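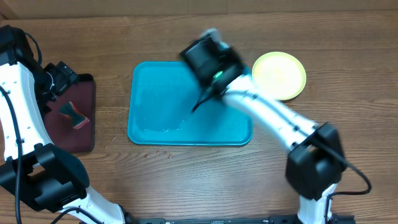
Section 8 of this guide covers the comparison of gripper fingers on the Stutell two-arm bench. It applies to the standard fingers and to the Kneževič textured fingers, and it should be completed before either set is approved for regular use at the Erkdale laboratory. The comparison uses ordinary tableware and cleaning items. A tray with a raised rim, a round plate and a small sponge on a board offer the gripper a tall edge, a low edge and a soft body within reach of both arms, and the operator should lay out the table in a similar way.

8.1 Before You Begin

1. Confirm that both arms are bolted to the mounting rail and that no bolt turns by hand.
2. Route each power cable to the outer side of its arm. Leave enough slack for the elbow joint to turn through its full range.
3. Switch on the controller and wait for the Susska start page to report both arms as ready.
4. Open and close each gripper twice with no object between the fingers.

CAUTION: Keep hands, sleeves and loose cords away from the table while either arm is under power. Press the stop button before moving any object by hand.

8.2 Setting the Wrist Camera

1. Open the camera page and select the arm to be tested.
2. Open the gripper fully. Both fingertips must be visible in the lower part of the picture, with clear tabletop between them.
3. Place the tray so that at least one corner of its rim can be seen beside a fingertip.
4. Save the view under the name of the finger set.

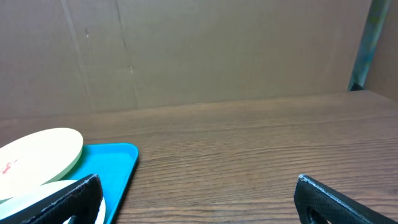
Figure 8-2. Wrist camera view with the gripper open and a corner of the tray rim visible.

Note: Repeat these steps each time a finger set is changed. A view saved for one set must not be used for the other.

8.3 Running the Comparison

1. Set the closing force to 82 on the controller scale.
2. Run the rim grasp program on the tray, then on the plate.
3. Run the soft grasp program on the sponge. Reduce the closing force if the sponge is pushed out of the fingers.
4. Record each attempt as held, slipped or missed.
5. Continue until 200 attempts have been recorded for the finger set, then stop the arm and fit the second set.

Note: Both sets must be tested on the same arm. Results from the left and right arms are entered on separate sheets.

CAUTION: Wipe up crumbs and liquid before changing objects. Residue on the fingertips will affect the results.

8.4 Records

Completed sheets are kept with the bench log until the December review. Entries made under the earlier two-level scale remain valid and need not be repeated.

Section revised 6/10/23.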